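Notebook, bimanual sorting cell
April 25, 2023
Written by Kerttu Jääskeläinen

Continuing from the entry on the handover problem. I have now finished the comparison that I planned with Pesonen, and I want to write down the method before I forget the small decisions in it.

The question was simple. When we train the policy for sorting toy bricks into the divided bin, is it better to give it many short demonstrations of single picks, or fewer long ones in which a whole table is cleared? We have argued on this since November. Pesonen was for short ones, and I was for long ones, but neither of us had any numbers.

Data. I used 3,000 single picks from the Trenside set, all collected by teleoperation with both arms. The long set is cut so that it has the same total time of motion. I did not match the number of picks, only the time, and Pesonen does not fully agree with this. His argument is that the long recordings contain pauses, where the operator is thinking what to take next, and so the short set has more useful motion per minute. I have left the pauses in. If we remove them by hand we also remove some of the places where the operator chooses, and the choosing was the thing I wanted the policy to learn.

Both policies have the same network, the same camera view and the same number of training steps. The configuration is in the Purnotico folder under "compare_long_short". Please do not edit it, copy it first.

Rule of sorting: red to the left, blue to the middle, orange to the right. A brick in the wrong compartment is an error even if it was picked well. A brick which hangs on a divider is counted as not placed. I had to add this second rule after the first day, as I had scored two such cases differently and only noticed when reading my own notes in the evening.

Trials. 100 episodes in total, half for each policy, and the order was mixed by a script so that I could not guess which policy was running. The start layouts were drawn beforehand and both policies received the same ones. An episode ends when the table is clear, or when the time limit is reached, or when I press the stop.

Result. The policy from the long demonstrations cleared the table in 41 of its 50 episodes. The policy from the short ones did it in 29 of 50. I expected a difference but a smaller one, and I was a little suspicious of it, so I went through the recordings of every failed episode the next morning with tea.

What I found in the failures:

The short policy picks well. If I look at single grasps only, it is at least as good as the other one, maybe better on the small bricks. Its problem is between the picks. After it has released a brick it often waits above the bin, goes a little down, goes up again, and so on until the time is over. I think it has never seen what comes after a release, and so this position means nothing to it.

The second problem is that both arms want the same brick. In the short set only one arm was moving in each demonstration and the other stayed at rest, and when both arms are free there is no example of giving way. I had to press the stop 3 times, always with this policy and always near the centre of the table. No damage, but the left wrist made a sound I did not like, and I have checked the screws after it.

The long policy fails in another way. It is slow, and it has an order. It likes to finish one side of the table before it starts the other, as our operators do, and if a brick rolls back to the finished side it may leave it there.
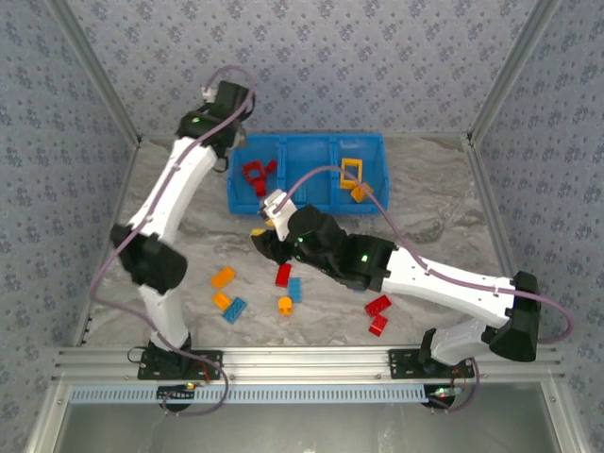
Blue is the colour with the most misses for both policies. The blue bricks and the bin are nearly the same blue, and near the bin wall the policy sometimes closes the gripper on the air next to the brick. Skustness asked if we could simply change the bin. We could, but then we lose the comparison with all the earlier runs, and I would like to know first how much of the error comes from it. My proposal is one small series with the present bin and a second one with a bin of a neutral colour, same layouts, only the long policy.

Also the odd shapes. The open frames can be taken from several sides and our operators did not agree on one. Some hold the frame by the top bar, some by the upright. The policy sometimes goes to a point between these two, where there is nothing to hold. For the next collection I will write one line in the instructions: take frames by the longest side. It is a bit of cheating if we want to show general skill, but we do not want to show that at present.

Things I am not sure of:

— If the matching by time is fair. Pesonen will rerun with matching by number of picks.

— If the effect stays with more data. Maybe the short set needs only a small part of long recordings mixed into it. This would be useful to know, for short ones are much easier to collect and the operators do not get tired.

— The left gripper was recalibrated in the middle of the series. The episodes before and after look the same to me, but I have marked them in the table with a star.

To do:

Mixed training set, nine parts short and one part long, same steps. Start it tonight if the machine is free.
Score the wrong-compartment errors separately from the not-placed ones. At present they are in one column.
Ask Pesonen for his script which finds the pauses. I would like to see where they are, even if I do not remove them.
Move the stop button closer to the chair.
Copy the recordings of the failed episodes to the Trenside disk before Friday, as the local one is almost full.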